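Product Test Technician (Reusable Foodware)
Tomthorpe site, full time, permanent

Somano designs and supplies reusable cups, bowls and lidded containers to canteens, stadiums, hospitals and event caterers. The items are lent out, collected, washed at a central facility and lent out again. Our business depends on knowing how many trips through that loop an item will survive, and on being able to show a customer the test record behind the number.

We are recruiting one technician for the materials and durability laboratory at Tomthorpe. The position reports to the laboratory manager and sits in a team of four. It is a hands-on bench role. Candidates who want to spend most of their time on modelling or product design should look at the other vacancies on our careers page.

About the laboratory

The Tomthorpe laboratory carries out three kinds of work. The first is incoming inspection of moulded parts from our suppliers: wall thickness, rim roundness, mass, colour and visible defects. The second is accelerated wash testing, in which items are run through commercial dishwashing cycles and pulled for measurement at fixed intervals. The third is return analysis, where items withdrawn from service are sorted by failure type and compared with retained samples from the same batch.

Wash testing takes up the largest share of bench time. A standard programme runs to 600 cycles, with a sample set pulled every 50. At each pull the items are dried, conditioned overnight at controlled temperature and humidity, then weighed, measured and assessed for haze, surface scratching, crazing, warping and print loss. Haze is read on a meter. Scratching and crazing are graded by eye against a set of reference pieces, and a large part of the training for this role is learning to grade consistently with the rest of the team.

The laboratory also handles drop testing, stack and nesting tests, lid retention, stain resistance (tea, tomato and turmeric are the usual agents) and odour panels. Odour panels are held on site and staff from other departments take part.

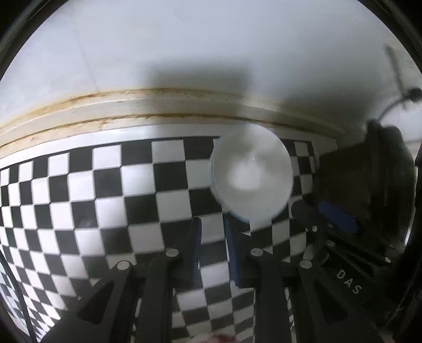
Nesting deserves a separate note, as it accounts for a growing part of our workload. Cups that stick together in a stack slow down service at the counter and hold moisture after washing. The force needed to separate two nested cups changes as the rims wear, and it changes differently for polypropylene and for the copolyesters we have been trialling under the Sorkura project. The successful candidate will take over the routine separation tests within the first few months and will be expected to propose changes to the method where the scatter in the results is too wide to be useful.

Duties

The technician will:

Prepare, label and track test samples from receipt to disposal.

Load and run the wash machines, check detergent and rinse-aid dosing, and keep the water hardness log up to date.

Carry out dimensional and mass measurements to written methods, using calipers, a height gauge, a thickness gauge and an analytical balance.

Grade surface condition against reference pieces and take part in the regular cross-check between graders.

Run tensile and separation tests on the bench frame.

Enter results in the laboratory database on the day they are taken. Results written on loose paper are not accepted.

Perform daily and monthly equipment checks, and book outside calibration before certificates expire.

Draft short test reports for review by the laboratory manager.

Visit the Tuhiwai wash facility to collect returned items and to record machine temperatures, conveyor speeds and rack loading. These visits take a full day and travel is in a company vehicle.

Keep the bench areas, sinks and sample store clean and in order.

Essential requirements

A certificate or diploma in laboratory technology, polymer engineering, food science or a related field, or equivalent practical experience in a test laboratory.

Confidence with hand measuring tools and an understanding of what affects a reading, including temperature, operator pressure and part flex. Thin-walled mouldings deform easily under a caliper, and applicants should be able to explain how they would deal with this.

Normal colour vision, as stain and discolouration grading cannot be done without it. A short vision check forms part of the second interview.

Good written English. Reports are read by customers who were not present for the test, and they need to be plain and complete.

Working knowledge of spreadsheets, including basic statistics (mean, standard deviation, simple plots).

A current full driver's licence.

Ability to lift loaded dish racks to bench height and to stand for long periods. The wash area is warm and noisy. Hearing protection is supplied and must be worn there.

Desirable

Experience with injection-moulded parts and the defects that go with them, such as sink marks, short shots, flash and weld lines.

Experience in a commercial kitchen or wash facility. We have found that people who have worked a dish line understand rack loading better than those who have only read the procedure.

Familiarity with food-contact regulations and migration testing. Migration work is sent to an outside laboratory, but the technician prepares the samples and checks the returned reports for errors.

Exposure to a quality system in which methods, records and training are audited.

None of these is a condition of appointment, and we would sooner hear from a careful applicant with two of the essential items at a high level than from someone who has touched everything once. The driver's licence and the colour vision requirement are fixed.

Hours and conditions

The position is full time, Monday to Friday, on a day shift. Wash programmes run continuously once started, so there is a rostered late finish to cover pulls that fall outside normal hours — this is paid at the overtime rate or taken as time in lieu, at the technician's choice. Weekend work is rare and is by agreement.

Leave is taken by arrangement with the team. The laboratory closes for two weeks in July for servicing of the wash machines and the deionised water plant, and staff are asked to take part of their annual leave in that period. Those who prefer to work through the closure can usually be placed at Tuhiwai.

Pay is set on the laboratory scale at grade 4, with the entry point depending on qualifications and experience. The scale is sent to all shortlisted applicants before the first interview. Safety footwear, laboratory coats and prescription safety glasses are provided. Parking is free, and there is a covered bicycle store beside the loading dock. The site canteen serves hot lunches on weekdays and uses our own containers, so expect to find yourself eating from a trial batch.

Training and probation

The first week is taken up by site induction, manual handling, chemical safety and database access. After that, training follows the method list. Each method is first observed, then carried out under supervision, then carried out alone with the results compared against those of a trained technician. Sign-off on surface grading requires a set of 100 graded pieces to be completed twice, on separate days, without access to the first set of grades. Most new staff do not pass at the first attempt, and there is no penalty for repeating it.

Probation is six months. A written review is held at the midpoint and again at the end. The company pays course fees for staff who wish to continue toward a higher qualification in a relevant subject, subject to approval in the annual plan, and allows study leave for examinations.

Selection process

Applications are read by the laboratory manager and one technician. Shortlisted applicants are invited to a first interview by video call, followed by a second interview at Tomthorpe. The second interview includes a practical exercise at the bench. Applicants are given a written method they have not seen before, a small set of parts and the tools required, and are asked to complete the measurements and fill in the record sheet. We look at the record as closely as at the readings. Crossing out an error neatly and initialling it will count in your favour.

Travel costs for the second interview are reimbursed on presentation of receipts. If you need an adjustment to any part of the process, please say so in your application and we will arrange it before dates are set.

How to apply

Send a résumé of no more than two pages and a covering letter of one page, as a single file, through the application form on the careers page. Choose "Tomthorpe laboratory" from the list of locations. In the letter, please describe one occasion on which you found that a measurement you had made was wrong, how you found it, and what you did about the results already recorded. Letters that do not address this will not be considered.

Please do not send certificates or transcripts at this stage. Two referees will be requested from those who reach the second interview, and one of them should have supervised your practical work.

Applications close at midnight on Sunday, November 24, 2024. Late applications cannot be accepted by the form. All applicants will receive a reply, including those not shortlisted. Applicants must have the right to work in the country of employment at the time of applying, and the company is not able to sponsor visas for this position.

Questions about the role may be sent through the same form by choosing "Enquiry" in place of "Application". Enquiries go to the laboratory directly and are not kept with application records. Recruitment agencies are asked not to make contact about this vacancy.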